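Comparing two grippers on a bin-picking cell

Posted October 29, 2020 in Workshop notes
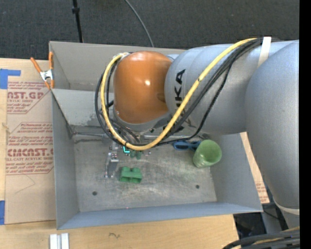

The KUKA arm over the test bin, with the narrow-fingered gripper fitted.

We had to choose between two grippers for the Korkstead job: the narrow-fingered one we already use, and a wider parallel gripper from Fröhlich. The steps should work for any pair you can bolt to the same wrist. Allow a full day, most of it for the second gripper.

What you need

A metal bin with sloping sides
One or two spring clamps
Five or more test objects of different shapes
Hook-and-loop straps for the cables
A notebook or spreadsheet

Step 1. Fix the bin

Put the bin on the table and clamp it at a back corner, where the arm has least reason to go. Check the handles of the clamp as well as the jaws. They stick up further than you expect, and the planner needs to know about them. Add a box to the collision model that covers the whole clamp.

Mark the bin's position on the table with a pencil. If it gets knocked, put it back on the marks and repeat the last pick.

Step 2. Route the cables

Leave a loop at the wrist big enough for the last joint to turn through its full range, then strap everything to the upper side of the arm. Jog the wrist slowly to both limits with the bin in place. Watch the lowest strand. A cable that clears the bin wall can still drag over the objects on the floor of the bin, and it will move them between picks.

If you have an overhead camera, check how much of the bin the loop hides from it. We move the arm clear before each capture.

Step 3. Choose the objects

Pick things that fail in different ways. A ribbed cup, a pair of scissors, a couple of blocks and an L-shaped piece make a fair start. Scissors are hard for most two-finger grippers when they lie flat. Keep the same objects for both grippers.

Step 4. Set the tool data

Enter the mass, centre of gravity and tool centre point for the first gripper. Measure the tool centre point again after every change of fingers. Our Fröhlich fingers were 5 mm longer than the drawing said – enough to touch the floor of the bin on the first pick.

Step 5. Run the picks

Tip the objects in from a tub, do not place them by hand. Run at low speed until you have ten picks without a stop, then go up to your working speed. For each attempt write down the object, the result and whether it was near a wall.

We made 103 attempts with each gripper. The narrow one managed 86. The Fröhlich was better on the cup and worse in the corners, where its body met the wall before the fingers closed.

Step 6. Swap and repeat

Change the gripper, redo steps 2 and 4, and run the same number of attempts.

The log sheet we use at Gastport is on the downloads page as form 2353.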